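Week 4 handout: Measuring by scoop and by scale
Kitchen Basics, evening group, Valtholm Adult School

Okay, so last week we all made the same flatbread and got very different flatbreads. I loved that! It's the best way into tonight's subject, and I'd like you to keep your notes from it handy.

A cup of flour is a volume. How much flour ends up in it depends on how you fill it – dip straight into the bag and you pack it down, spoon it in and you trap air. When I tried it at home my dipped cup was 15 grams heavier than my spooned one, same bag, same morning. In a soup I wouldn't care. In a dough you can feel it right away under your hands.

Some words you'll run into:

Level: scraped flat across the top with a knife back.
Heaped: as much as will stay on. I avoid recipes that ask for this.
Packed: pressed in, mostly for brown sugar.
Tare: the button that sets the scale back to zero with the bowl on it. (Use it. I forget all the time.)

Scoops that come inside a tub of something are their own problem. They're sized for that one product, so a scoop out of the coffee won't match a scoop out of the milk powder, and please don't swap them. If you've got a stray one at home, fill it level with water and weigh that. One gram of water is one milliliter, near enough for us, and you can write the size on the handle with a marker.

For next time: bring the flour you normally use, read pages 12 and 13 in the Neser booklet, and weigh three level cups in a row. Write down all three numbers, even the ugly one. We'll put everybody's up on the board and then start on yeast, if there's time.

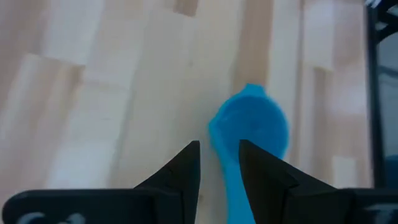
Handout and photo: your instructor, Kitchen Basics. Updated 6/7/26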